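Evaluating the Grumside Two-Arm Starter Package
Group project report, second-year Applied Automation, Saavedra College

3. What we were asked to do

The department was offered a trial of the Grumside package before deciding whether to buy it. Our job was to find out if students could get useful work out of it in one term. The brochure says "productive from day one". On day one we were looking for the Allen keys.

The package has two arms, a pair of five-fingered hands, a floor stand and a licence for Proltum, the software that records and replays movements. There is also a safety add-on called Allow, which asks you to confirm each movement before it happens. It asks in a very polite font.

4. Method

We chose cloth handling as our main task, as the brochure mentions it four times. Each attempt began with a folded cloth on the table and a few small items left out beside it, so that the hands had something to avoid. An attempt counted as a pass if the cloth ended up folded once more and nothing else had been moved.

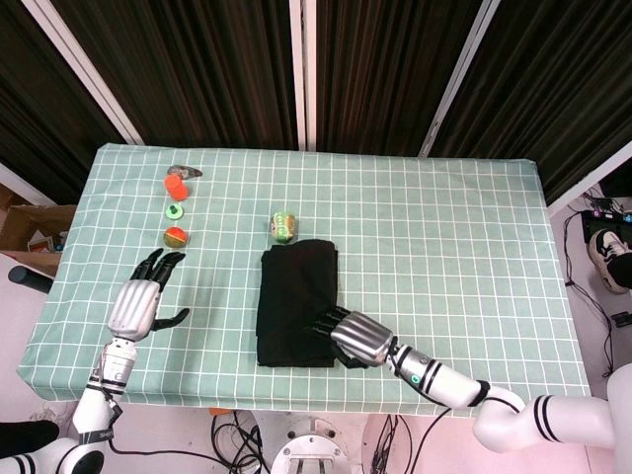
We logged 353 attempts between January and March. Of these, 188 were passes, a little over half. Most failures came from the first grip: the fingers either slid over the top layer or picked up every layer at once with great confidence. Slowing the arms to 80 per cent of the default speed helped more than anything we did in Proltum, and we would like those two weeks back.

5. The software

Proltum is good at recording and poor at saying what it has recorded. Files are named by number only, and by the end we had 1,340 of them, including the test clips. Searching means opening them one at a time. Allow was switched to its "trusted" setting in the second week, with our supervisor's agreement – by then we were all clicking yes without reading.

6. Would we recommend it?

With reservations. The arms are solid and the hands are better than the price suggests. The manual needs rewriting by somebody who has met the product. If the department does buy, we suggest leaving out the extended support plan, as our three emails to it are still being looked into.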